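Dotcombe Home Trainer, version 2
Reviewed by Mounir Samir

My bathroom counter has been a disgrace since May, so when Dotcombe offered a trial of its chore simulator I said yes before reading what it was. What it is, sadly, is software. You pick a room, you pick a two-armed robot, you give it a job, and it does the job on your screen while your own toothpaste stays where you left it.

The idea is that a robot should practice on pretend mugs before anyone lets it near real ones. Fair enough. I wish my roommates in college had been held to that standard. The starter pack has 192 tasks, most of them some form of picking a thing up and putting it somewhere more sensible. I spent two evenings on the one called Clear the Counter.

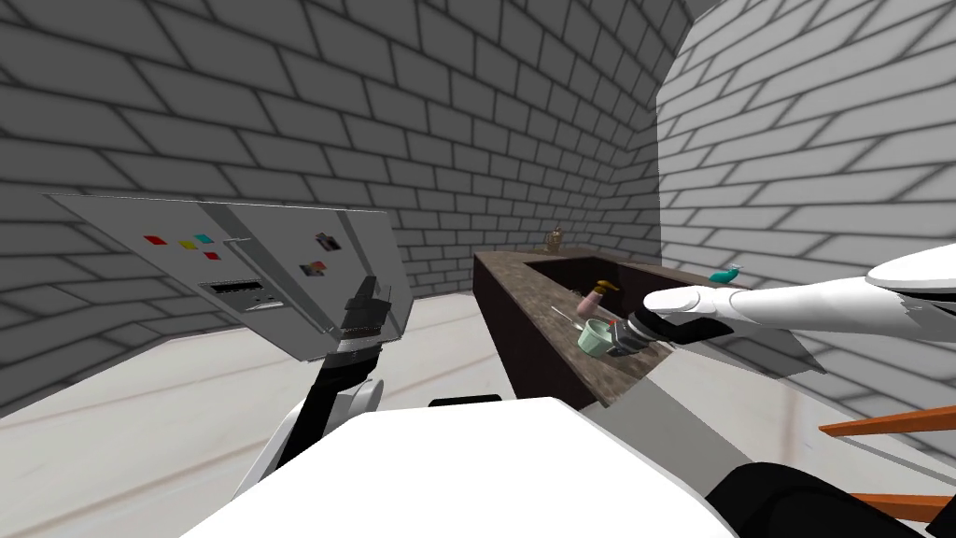

Small stuff is where the arms earn or lose their keep. A mug is a decent size for a gripper. A pump bottle is top-heavy and hates being nudged. Anything thin and flat on the counter is misery, and I watched one run spend four minutes on it before I went to make dinner. Ornaments I'd call a coin toss. You can run a task up to 2000 times overnight, and the success rate does creep up, though mine stalled well short of what I'd accept from a nine-year-old.

Setup was painless. The menus are by somebody who likes menus. The Stulach arm pack costs extra and moves more smoothly, but it also takes longer to do anything, like a waiter at a place you can't afford. Mustach, the free rival, has uglier rooms and a much better replay button.

The license is $560 a year. If you build robots for a living, that's cheap and you should get it. If you were hoping to learn whether a machine can do your chores yet, I can save you the money: slowly, sometimes, and only in a bathroom that doesn't exist.

Three stars. I'd go to four if they fixed the replay button.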